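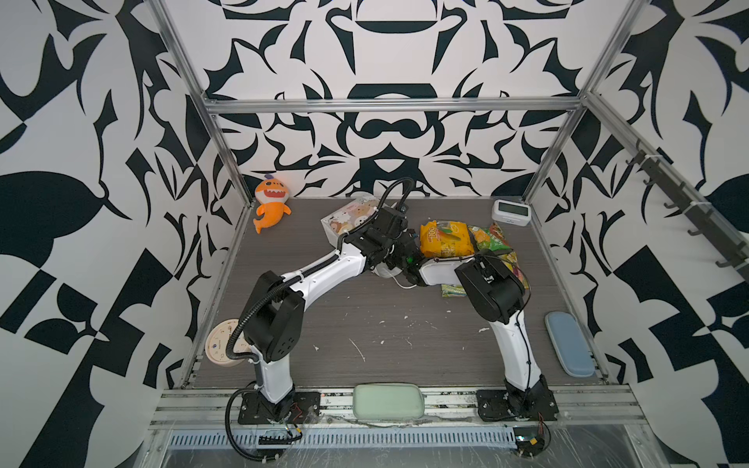 The Second Life of Loud Walls

My grandmother papered her hallway in 1971 with ferns the size of canoes, and for most of my childhood I thought every family walked through a jungle to reach the bathroom. Then came the long years of oatmeal and eggshell, and the ferns went under three coats of something called Linen. I was sad about it then and I'm a little sad about it now.

So it was a real pleasure to spend an afternoon with Moushumi Haque, who runs a small wallpaper studio called Grovano and has 612 old patterns stored in flat drawers (she let me open as many as I liked, which was a mistake on her part, because I stayed until dark). Big leaves, hooks, scrolls, harlequin diamonds - she prints them all to order, and she says black and white outsells every color she has ever mixed.

"People get nervous and ask for one wall," she told me, pouring more tea. "Then they write back in October and want the other three."

Her bestseller is Toltach, a mirrored design she redrew from a scrap found behind a radiator. It takes 4 screens to print and a patient person to hang, as the repeat is 29 inches and the seams have to meet right on the curve. She tells beginners to start in a powder room, to buy an extra roll, and to hang the first strip opposite the door.

I went home with a sample of Toltach under my arm. It's taped up in my hallway now, right about where the biggest fern used to be in hers, and my husband has stopped asking when it's coming down.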